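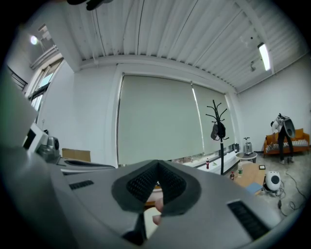 Coat racks. I want to defend the coat rack, and while I'm at it the ottoman, because Wednesday's email about "decluttering the shared room" had both of them down as surplus. Surplus to what?

I've worked at Grelldale long enough to remember the built-in lockers. Grey doors, keys gone by February, one with a banana in it that I still think about. Cost more than my car. A standing rack costs next to nothing, you can drag it to wherever people come in, and one bag on a hook tells you someone's still in the building. That's a whole sign-in system for the price of a rack!

Blinds I'm neutral on. Pull them down for the glare, fine. Put them up again sometimes. Please.

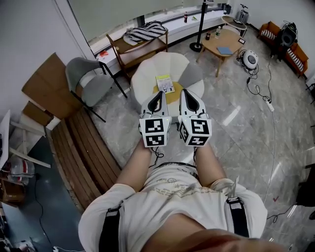 *Grelldale Fit-out & Furnishings Team - staff opinion page*

Now the ottoman. Petals in white and light grey, mustard middle, a booklet sitting on it. The case against, as put to me by Angelica Dela Peña over a very short lunch: it isn't a table, it isn't a proper seat, and it's the wrong colour for everything. She wants two Toivonen stools insted. $236 each, delivery 20 on top.

My answer is that a room needs one soft thing with no job. People put down whatever they're holding. They perch for a minute and leave again. Same goes for the zigzag blanket folded on the side table - take it away and you've got a waiting room. I've sat in enough of those.

What I would get rid of: cardboard. The flattened box leaning on the wall, the little one on the floor. Flattening is not recycling, it's the step before recycling, and everyone in this team stops there (me too, my garage is a disgrace). Bottles off the windowsill as well. A sill is not a shelf.

And the curved slatted bench down low? Keep it. Lovely bit of timber, and nothing in the Ramance catalogue has that bend in it. I looked, all 127 pages, on the tram.

So my list goes: rack stays, ottoman stays, bench stays, blanket stays and gets a wash now and then. Cardboard goes to the bins out the back, today if whoever reads this first has a spare hand. Angelica can have one stool, on trial, if it comes out of her budgt and not mine.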